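4.2 Where the tub stands, and what counts as being put away

Readers who have spent any time in a house with small children will know that tidying a toy away is hardly ever one act. There is the picking up, of course, but before that comes the question of where the thing belongs, and after it a good deal of nudging, turning and reconsidering. In the first part of this section we described how we chose the toys. We turn now to the tub, which had a rather larger share in our findings than we had allowed for when the study was planned at Vellholm, and which deserves a fuller account than the single line it was given in our earlier report.

Our starting point was the home diaries. The households who kept them for us during November returned 386 entries in all, and we read each of them through twice, once for the toys and once for the places the toys were put. It was a pleasant task, if a slow one. People write very fondly of their storage, even when they are complaining about it. They told us of baskets under the stairs, of a drawer that had once held tablecloths, of a biscuit tin that could only ever be closed by one particular member of the family. What struck us on the second reading was how often the container was named and the toy was not. "Everything back in the blue one," an entry would say, and leave it at that. Of the 386 entries, 98 spoke of a container in this way, as though the tub were the fixed point of the room and the toys merely passed through it.

We took this as our cue to treat the open tub as the centre of the tabletop work. An open tub has no lid to lift and no latch to puzzle over, and its contents can be seen by anybody standing over it, which matters a great deal to the person who has to decide whether the job is done. It also has a low side. In the diaries the low side was mentioned with affection by parents of the very young, who could see their child drop a toy in from a sitting position, and with some exasperation by the same parents a few months later, when the child had learned that things come out over a low side just as readily as they go in.

The choice of a plain, pale inside was made with more care than it may seem to merit. A busy lining hides small things. In the Hafstein pilot we had used a patterned basket borrowed from a family room, and the coders disagreed again and again over whether there was something left at the bottom. We lost the better part of a week to those disagreements and were very glad to be rid of the basket. A plain floor settles the matter at a glance, particularly with a toy whose colour is strong.

The surface under the tub was marked out in squares with tape, so that the tub's place could be written down in words and found again later. We had first tried describing positions by distance from the table edge, and this was accurate but tiresome, and it produced notes that could not be read aloud over the table without a mistake creeping in. Squares are friendlier. A coder can say "across the line, second from the right" and be understood. We did not ask that the tub be set neatly within a square, and we would urge anyone repeating the work to resist the temptation. Tubs in homes are put down wherever there is floor for them. A tub that sits astride a line is a tub put down in the ordinary way, and our position notes have a separate column for it – the column headed "on the line", which filled up faster than any other.

For the purposes of coding we kept two conditions apart from the very start. In the first, which we call the bare tub, there is nothing inside. In the second, the held tub, at least one toy rests wholly on the floor of the container. A toy leaning on the rim, or lying half in and half out, belongs to neither and was coded separately as "on the way". Figure 3 gives one picture of each of the two main conditions, both with the tub resting across the tape.

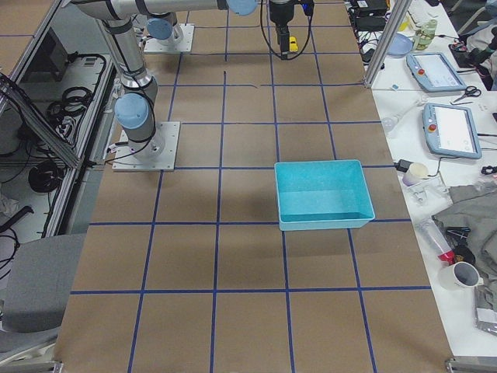
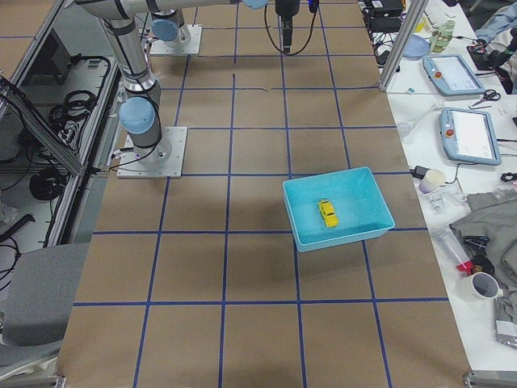
Figure 3. The tub in the bare condition (first picture) and in the held condition, with a small yellow toy car inside (second picture). The pictures are not given as a sequence.

The definitions sound almost too simple to need stating, and yet the greater part of our coding meetings was spent upon them. The trouble lies in the word "away". To several of our diarists a toy was away as soon as it was inside something, whichever way round it had landed. To others it was away only when it had been set down properly, and for vehicles in particular this meant standing on its wheels. One entry described going back downstairs late in the evening to turn a lorry the right way up, and we confess that there was a good deal of sympathy for this in our office. We settled in the end on the more generous reading. If the toy rests on the floor of the tub, the tub is held, and how the toy lies is noted in a second column for those who care to use it.

Toy cars gave us the most to think about. They are small for the space they are given, they roll, and they are among the toys that children are most inclined to park. Parking and tidying look very much alike from a still picture. A car placed with its length along the length of the tub may have been stored there, or it may have been left there in the middle of a game whose rules we were never told. We therefore make no claim about intention from any single picture, and our coders were asked not to guess. Where the diaries gave us a reason in the writer's own words, we used it; where they did not, the entry stayed in the plain held group with all the others.

A word is due here on the size of the tub against the size of what it holds. Our first instinct was that a container should be well filled, and that a lone toy in a wide tub would look unfinished to the people judging it. This was not borne out by the Platetti cards, on which our readers sorted short descriptions of storage into "done" and "not done". Of the 3,372 card placements, those for a single toy in an otherwise clear tub went to "done" more readily than those for a crowded one. Several readers remarked that a crowded tub made them think of the sorting still to come, while a single car in a wide space seemed settled. We had not expected this, and we went back to the diaries to see whether anything in them would bear it out. A few entries do – there is one long and rather touching passage about a wooden boat that was given a whole crate to itself – but they are too few to lean on, and we mention them mostly for the pleasure of having found them.

Position on the table had a smaller effect than condition, though it was not wholly without interest. Readers given a written position towards the middle were quicker to answer than those given one near an edge, and more of them added a remark about the tub being "in the way". The notion of being in the way is a curious one on a table that was used for nothing else in the course of the study. We suspect that it was carried in from home, where the middle of a surface is wanted for supper or for somebody's homework and a tub left there is a reproach. The Dekance interviews, which we take up in section 5, return to this at some length.

There remains the matter of the bare tub, which we had put in chiefly for comparison and which earned its keep in quite another manner. When the cards for the bare condition were read out on their own, 10 of our readers asked what was supposed to go in it. The question was never asked of the held tub, even though one car hardly fills it. An open container with nothing inside seems to be taken as the start of a job, and this agrees with a habit reported in the diaries, of setting the tub out first and only then calling the children. We come back to the setting out in 4.3, together with the less happy subject of lids.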